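Conby webmail cuts free mailbox limit, users told to clear out old messages

16 February 2025

Free mailboxes on Conby are getting smaller. The webmail service says the cap on its no-cost accounts drops to 3000 messages in March, sent mail and drafts included. Paid accounts stay as they are.

Notices started going out Friday night. Plenty of people in Skoltesham say theirs landed in the junk folder, so worth a look there if you haven't seen one.

Anything over the limit won't be deleted right away. New mail will bounce until the count comes down, and the sender gets a "mailbox full" reply. After 50 days the oldest messages start to go, begining with the trash and then the inbox. Starred mail goes last.
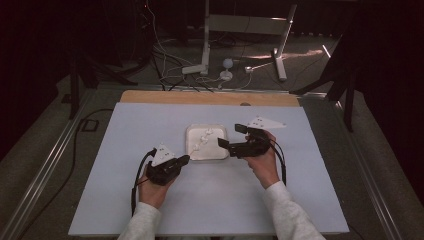

The quickest fix is on a computer, not the phone app. Sort by size, get rid of the big attachments, then empty the trash - mail sitting in there still counts. The app only lets you pick nine messages at a time, which makes for a long evening.

Want to keep the lot? Export first. Settings, then Account, then Download my mail. The file comes as a zip and can take a few hours to show up. Garside, the backup tool a lot of local offices run, can pull mail out of Conby directly but needs the newest version. Older ones fail at the login step with no error mesage.

Outages too. Users in Londness had trouble signing in for most of Saturday, and the service's status page listed 629 open reports at one point. Down to a handful by Sunday morning. Conby put it down to a server move and says no mail was lost - anything delayed should arrive by itself, no need to resend.

No word yet on shared family mailboxes. The help page still shows the old limit for those.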